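Moataz Mahrous
@moatazmahrous

Lunch at the new place, day 2. We own a microwave and a plate. The microwave has two knobs and I trust neither of them.

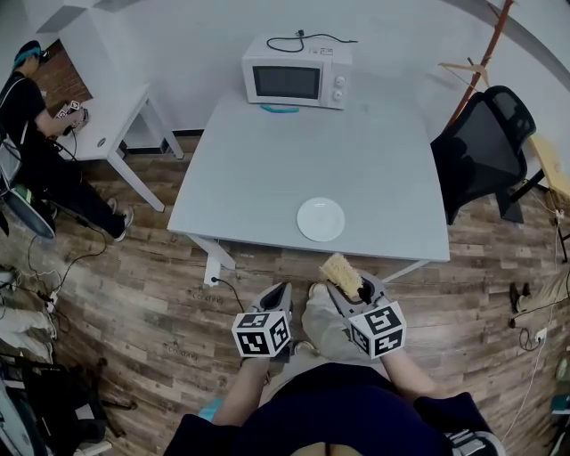 Bread goes in for 22 seconds. At 20 it's bread. At 25 it's a roofing product.

My mum's old one in Gurholm had a button for potatoes and I never once saw her press it. She did everything on high and swore at it.

Anyway, the neighbours say never microwave bread, wrap it in a damp tea towel and use the oven. Lovely. What oven.

Update: Sadao has offered us his toaster for 70 bucks. It's a two-slice. One side works.

We're thinking about it.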